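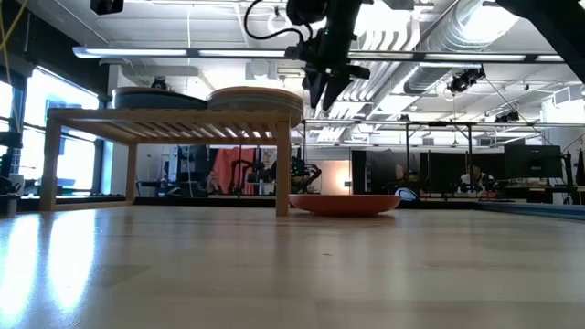
Quick way to tell if a big-ish number is prime? (no calculator)

Posted by drultosberg_dad in Numbers & Arithmetic
January 8, 2026

Helping my kid with a math packet and I'm stuck on something I feel like I used to know. The packet wants her to say whether 2,707 is prime or not, and "show how you know." No calculator allowed. Same page has 351 which we got fast because the digits add to 9, so 3 goes into it. Fine.

But 2,707 — the digits add to 16 so no 3. It's odd. Doesn't end in 5 or 0. At that point she wrote "prime" and wanted to go eat. I'm not so sure. Do we really have to try every number up to 2,707? Or half of it? My wife says half. I vaguely remember something about square roots but not why. Also is there a trick for 7, the one I found online made my head hurt.

The class uses the Cinbridge workbook if that matters. It has one paragraph on this and the paragraph is mostly a definition. Need something I can explain to a 6th grader without making it worse.

holtum_tutor

You only have to try primes, and only up to the square root. So not 2,707 numbers, not half either.

Why the square root. Say the number splits into two factors, a times b. If both were bigger than the square root, then multiplied together they'd be bigger than the number you started with. Can't happen. So at least one of them has to be at or under the square root. If you check everything up to there and nothing goes in, nothing is going to.

For yours: 52 x 52 = 2704. And 53 x 53 = 2809, too big. So you stop at 52. The primes up to 52 are

2, 3, 5, 7, 11, 13, 17, 19, 23, 29, 31, 37, 41, 43, 47

Fifteen of them and you already did three. Go in order, stop the second one works.

7: 7 x 386 = 2702, leaves 5. No.
11: alternate the digits, 2 - 7 + 0 - 7 = -12. Not a multiple of 11. No.
13: 13 x 208 = 2704, leaves 3. No.
17: 17 x 159 = 2703, leaves 4. No.
19: 19 x 142 = 2698, leaves 9. No.
23: 23 x 117 = 2691, leaves 16. No.
29: 29 x 93 = 2697, leaves 10. No.
31: 31 x 87 = 2697, leaves 10 again. No.
37: 37 x 73 = 2701, leaves 6. No.
41: 41 x 66 = 2706, leaves 1. So close. No.
43: 43 x 62 = 2666, leaves 41. No.
47: 47 x 57 = 2679, leaves 28. No.

So it's prime. Your daughter was right, she just hadn't shown it yet, and "show how you know" is probably where the points are. Have her write the 52 x 52 line first, then the list with the remainders. That's a complete proof, teacher can't ask for more then that.

The trick for 7, short version: take off the last digit, double it, subtract from what's left. 2,707 becomes 270 - 14 = 256. Is 256 a multiple of 7? 7 x 36 = 252, so no. Works every time but for a number this size I'd just divide. Kids mix up which part gets doubled.

One more thing, people skip primes in the middle by accident. Usually 17 or 19. Write the list out before starting.

carhuamaca77

half is wrong but not THAT wrong, you'd get the right answer its just a ton of extra work. no number has a factor bigger than half of it except itself, so that's where your wife's rule comes from

what my old teacher did — anything that ends in 1 3 7 or 9 and isnt a multiple of 3, call it "suspicious" and do the list. anything else bigger than 5 you're done already. 91 is the one that gets everybody (7 x 13). also 51 and 57, both are 3s

memorize the primes to 50 and you can handle anything under 2500, its worth it

oh and 1 isn't prime. came up on my kids quiz in September, half the class missed it

drultosberg_dad

Thanks both. Square root thing finally makes sense, I drew it as a rectangle for her and she got it before I did. She is annoyed that she was right and still has to write out twelve more lines.

Follow up if anyone's still around: next page says to find every prime under 1,000. Is that the same method over and over?? That seems nuts.

holtum_tutor

No, don't do that one at a time. Use a sieve. Write out the numbers from 2 up, circle 2, cross out every other multiple of 2. Next number not crossed out is 3, circle it, cross out its multiples. Then 5, 7 and so on. Same square root rule tells you when to quit: 31 x 31 = 961 and 37 x 37 = 1369, so after you've done 31 everything still standing is prime.

Two time savers. Leave the evens off the sheet completely except for 2. And when you get to a prime, start crossing at its square — for 7 start at 49, the smaller multiples went already with 2, 3 and 5.

Use grid paper and rows of ten. The 2s and 5s come out as straight columns, and the 3s go diagonally, so mistakes are easy to see. (If you drop the evens, rows get shorter and the patern changes a bit, still fine.)

You should end up with 168 primes. If she's off by one or two check the 900s first, everybody is tired by then.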